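Search articles
Clarkley Arm

By Evelien Brouwer – August 13, 2024
Shares 73 | Comments 12

The Clarkley arm is a tabletop robot arm built in a shared workshop in Cirberg by Toivo Kuusisto and Naomi Rugemalira. It is driven by hobby servos and carries a two-finger parallel gripper. The design is a revision of the earlier Molard arm, from which it keeps the base bearing and the shoulder bracket.

Construction
The links are cut from aluminum flat bar and joined with machine screws. The control board, designed by Hendrik Van der Linden, reads joint positions over a single serial line and accepts new targets every 16 milliseconds. A separate supply feeds the gripper servo – on the Molard arm a shared supply caused resets under load.

Simulation
Grasping routines are written against a simulated workspace before being run on the hardware. The simulator renders a view from the wrist, with a wood-textured surface and plain colored objects. A standard starting pose places the open fingers on either side of a magenta block, with clearance on both sides.

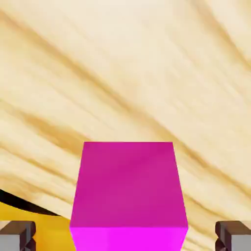
Closing speed is set in the same configuration file as the joint limits. Bram Van Beek rewrote the file format in December, and version 2 is not compatible with older calibration data. Wrist offset must be measured again after any change to the finger mounts.

See also
Molard arm
Peeters gripper mount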